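Unit 6: Looking after a hand-held gripper
Lab section, Ovach bench

Read this before you sign out a tool. The grippers are checked every 40 hours of use and serviced every 400. Write both in the log under the tool's number.

Pads
Open the jaws fully and look at both pads from the side. The ridges should be even from heel to tip. Wipe them with a damp cloth and let them dry before closing. Solvent hardens the pads, so keep it off them. Replace pads as a pair, even when only one is worn.

Linkage pins
Hold one jaw still and rock the other. A little play at the tip is normal. If you can feel it at the pin, tag the tool and leave it on the Prunell shelf. Do not oil the pins. Lint sticks to oil and works its way into the joint.

Jaw travel
Close slowly, open slowly, ten times. The two jaws should move together. Last June one tool read 97 percent open with the jaws against the stops; the fix was to rerun the zero routine.

Soft items
Thin plastic and tissue show up a bad pad sooner than the test block does. Finish with a few picks from a basket of mixed scraps.

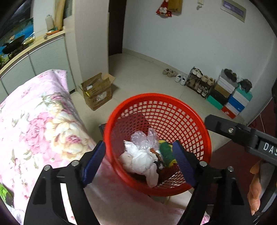 Notes by Đàm, Lustov teaching lab

Start each pick with the jaws open, one on either side of the basket, and the pads angled in. Keep the pads off the rim. Crumpled bags and wrappers are fine for this. After the last pick, look between the ridges again and remove any shreds with tweezers.

Bring your log sheet to the next lab.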